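# Chapter 4: The Blurb and the Reader's Promise

A romance novel is usually chosen before a single page of it has been read. The reader sees a cover, a title, a category, and a short paragraph of sales copy known as the blurb. This chapter considers that paragraph as a form of writing in its own right, with its own rules of order, tense, and length. Chapter 3 dealt with the synopsis, which is written for editors and gives away the ending. The blurb is written for the public and must withhold it.

## 4.1 What the Blurb Must Settle

Readers of category romance bring firm expectations to a purchase. They wish to know the setting, the degree of conflict, and the kind of story on offer: second chance, rivals, marriage of convenience, and so on. These kinds are called *tropes*, a term used in this book without any suggestion of blame. A blurb that conceals its trope may attract a larger first audience, but it will disappoint a share of that audience by the third chapter.

Consider the copy issued by Bondetance for the paperback of *The Arnascombe Letters*. The opening sentence names both main characters and the house they have jointly inherited. The second states the quarrel between them. No secondary character appears, although the novel contains a large family. The full text runs to 142 words, and the trope is plain by the end of the first 100.

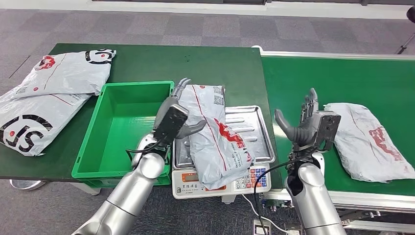
The earlier hardcover edition carried a different text. It began with the history of the house, moved to the death of its owner, and reached the heroine only in its closing lines. The edition sold 2,179 copies in its first season. The paperback, with the revised blurb and the same cover art, sold 2,909 in the corresponding period. Students should treat such figures with care. The price also changed between editions, and a lower price will often account for part of an increase.

## 4.2 Point of View in Short Copy

Most blurbs are written in the third person and the present tense, even when the novel is not. Dual blurbs, in which the heroine and hero each speak a paragraph in the first person, became common with the growth of digital publishing. The Hamann imprint uses them for its contemporary list and avoids them for its historical list, where the house style calls for a single narrating voice.

A dual blurb requires two voices that can be told apart without their headings. If the names may be exchanged without loss, the copy should be returned to a single point of view.

## 4.3 Series and Bundles

A bundle presents a further difficulty. The copy must introduce several couples, and it must do so without revealing how the earlier books end. The three-volume Getine set, reprinted in full in Appendix B, gives one sentence to each couple and one to the town they share. Section 4.4 examines that text line by line, beginning with its choice of verbs.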